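Wooden Toy Blocks

From the Lirna Household Encyclopedia, section Toys and Games 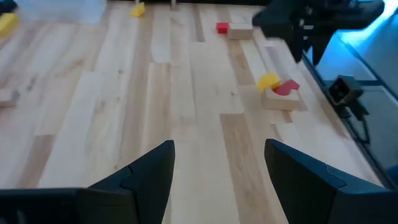
What are toy blocks usually made of?

Most are made of solid wood, very often beech, maple or birch, and they are either left plain or colored with paint or stain. Plastic, foam, cork and cardboard blocks are common too, but when people say "building blocks" without adding anything else, wood is generally what they have in mind.

Toy blocks are small solid pieces, usually of simple shape, that children (and a fair number of grown-ups, once they have sat down on the rug to help) stack, line up, sort and knock over. They have no studs, pegs or magnets in their plain form and stay together only by their own weight and a bit of friction between the faces. A set may hold a handful of pieces or fill a good-sized chest, and pieces from different sets tend to drift together over the years until a family has one big mixed box.

Shapes

The rectangular block is the backbone of nearly every set. Laid lengthwise it makes a wall, a road or the sill of a doorway, and stood on end it becomes a post. Cubes come next, and they are often the first pieces handed to a baby because every side is the same and there is no wrong way to set one down. In the picture, small red and natural-wood pieces sit side by side toward the back of the table, a cube against a rectangular block, and this pairing of short and long is what most early building comes down to.

Beyond these two there are triangles for roofs, cylinders for columns, arches for bridges, and half rounds that nobody can agree on a use for. Many sets also include faceted or irregular pieces. A piece with several slanted faces, like the bright yellow one pictured, asks for a little more patience, as a child has to turn it about to find which face it will sit on. Pieces that are rounded at one end and pointed at the other come into the same family, and they are well loved for boats, birds and the tops of towers, where nothing further has to balance on them.

Color and finish

Natural-wood blocks show their grain and take on a warm, slightly darker tone with handling. Colored blocks are most often red, yellow, blue and green. Some makers color every piece and others only a few, and there is something very pleasant about a mixed set in which one red cube can be a chimney, a fire engine or a strawberry, depending on the afternoon. The old Zeltodthorpe sets, for instance, came as 23 pieces with only 5 of them painted, and the painted ones were invariably the first to go missing.

Size and proportion

Good sets are cut to a shared unit, so that two short pieces laid end to end match one long one. The Åberg pattern, still found in many nurseries and playrooms, has 21 shapes all worked out from one basic brick. Sets without a shared unit are perfectly enjoyable, though walls built from them will come out uneven along the top, and an older child may find this trying.

Where to build

A firm, level surface makes the greatest difference to how high a tower will go. Bare floors and solid tables are best, low-pile rugs will do, and thick carpet is hard going for anything taller than three or four pieces. Butcher-block style tops, built up from long strips of wood, are a nice choice where there is room for one. Children like to use the lines between the strips as streets, and a stray plain block can be surprisingly hard to spot on wood of nearly its own shade, so run a hand over the table before laying the cloth for supper.

Care

Wipe wooden blocks with a cloth wrung out in mild soapy water and let them air-dry on a towel, well away from the radiator. Do not soak them or put them in the dishwasher. Rough corners can be smoothed with fine sandpaper. If the paint is flaking, or if the set is old and its finish unknown, put it up on a shelf to be admired and give the children another.

Storage

Open bins, canvas bags and shallow trays all work. The Trurkmont play library, which lends out 1052 blocks in mixed boxes, keeps the long pieces flat on the bottom and the cubes and odd shapes on top, an arrangement that carries over nicely to the home. Lids are a matter of taste.

See also: Shape sorters; Pattern blocks; Marble runs; Play tables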